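Utolmont Residents: Streets, Kerbs and Driveways
Frequently asked questions, updated 26 Apr 2025

These answers cover the paved road, the kerb and the part of your driveway that meets it. For drains and street lighting, see the separate pages. 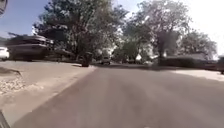
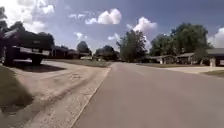 Asphalt road with a pale concrete edge along its left side.

Who looks after the driveway where it meets the road?
The householder looks after the slab up to the concrete edge. The edge itself and the asphalt belong to the road contract, held by Drenness until December.

Can I have old stains taken off my concrete?
Yes, at your own cost. Gelimetti charges 399 for a single driveway and 1000 for a shared one. Move vehicles off the slab the night before.

Where should I park while my driveway is being cleaned?
On the road, facing the way you would drive, with your wheels off the lawn strip. Leave room for a bin lorry to pass.

Do I need permission to widen my driveway?
You do if the new part reaches the kerb. Ask for form 2645 – it takes nine working days once we have a sketch with measurements.

Who do I ring about a lifted or broken kerb?
Guido Rizzi at the estate office. Give the nearest house number.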